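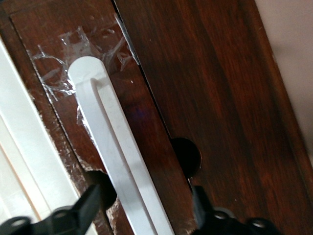 Step 3: Getting old tape off a dark wooden surface

I love sticky tape as much as the next person, but it does make a right mess of dark wood once it's been up a while. Ours had gone all crumpled around the top of a white plastic strip, layer over layer, with one bit running along the seam between the two panels. Some of the edges had started to curl, so I began with those!

Set a hairdryer to low and hold it a hand's width away for 13 seconds or so at a time. Then pull the tape back slowly, keeping it flat against the wood — don't yank it straight out towards you. If it snaps, warm it again and pick up the new end with a fingernail or an old loyalty card. No metal scrapers, please.

Go very gently near any chipped edge. Where the dark finish has flaked and you can see pale patches, tape can take more of it away, so peel from the chips inwards to the sound bit (my neighbour Eoin Corrigan taught me that one after I'd ruined a bedside cabinet).

Any gunk left behind comes off with a dab of cooking oil on a soft cloth. Leave it 9 minutes, wipe, then go over it with warm water and a drop of washing-up liquid. Dry it well, along the grain.

Step 4: Cleaning the plastic strip

Same cloth, fresh soapy water. Smudges wipe off easily enough — scuffs want a bit of bicarb paste and some patience.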